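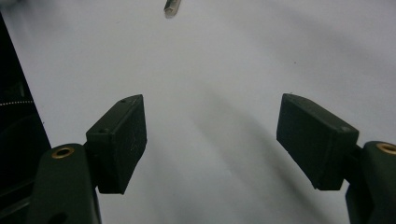

Can adopted people and their families see the old placement records at Hollis?

Any adult who was placed through the home can ask for their own file, and so can their children and grandchildren. The request goes in writing, and the reading room answers within a month or two.

I went to the open day at Hollis in October, mostly to see the ledgers. The building was a church children's home until the last residents moved out, and it now holds the records of that home and of a smaller one at Cestby. Doors opened at 10 a.m. and the first talk started half an hour later in the former dining hall.

The talk covered the early years. Many of the children who came to Hollis were not orphans in the way we use the word now. A father had died or gone away for work, and the mother could not keep all of them. She would bring the younger ones and sign a paper that let the home find them a family. Some mothers came back after a year or two. If the child had not been placed, they could take the child home again. The ledgers list 2691 admissions, and 963 of those ended in an adoption.

After the talk we could look at four of the ledgers on tables in the old schoolroom. The columns are name, age, parish, who brought the child, and where the child went. The last column is often blank. One clerk wrote long notes in it for a stretch of years and then the handwriting changes and the notes stop.
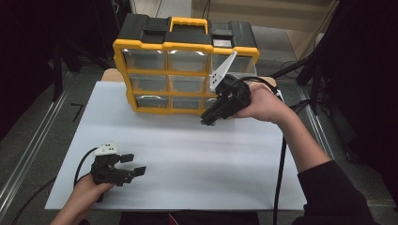

Nine-drawer organizer, yellow and black.

The second half of the day was on Promance, the project that is matching the Hollis ledgers to the letters. Adoptive parents were asked to write once a year until the child turned 16, and few kept it up. There are 357 letters left. Most are short and talk about school, church and weather. A handful ask whether a brother or sister is still at the home. Siblings were split up more often than I expected, and the speaker said the rules on this were loose until late in the home's history.

We were shown how a match is made. A letter from Grollau mentions a boy's birthday and a scar on his chin, and the ledger has the same two things under a different last name. That was enough for the team to join the two records. They have finished more than 700 ledger entries so far.

Lunch was soup and rolls. Parking is tight, and the side gate is easier than the front. The chapel was closed for roof work, so I can't report on that.

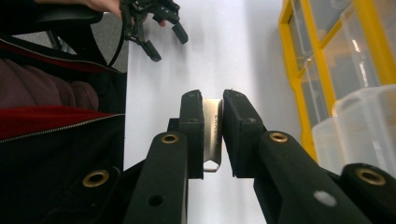

A reader wrote in after my first short note on the visit to say that her grandmother went from Cestby to a farm family at age six, and that the file came with two letters in it and the mother's signature. She had been told for years that there was no mother living. Her advice was to ask for the Cestby and Hollis files together, as children were moved between the homes and the papers did not always go with them.

The reading room takes visitors by appointment, afternoons only. Bring photo ID and proof of how you are related to the person in the file.

Contact | Copyright Hollis Visit Notes, all rights reserved | Back to top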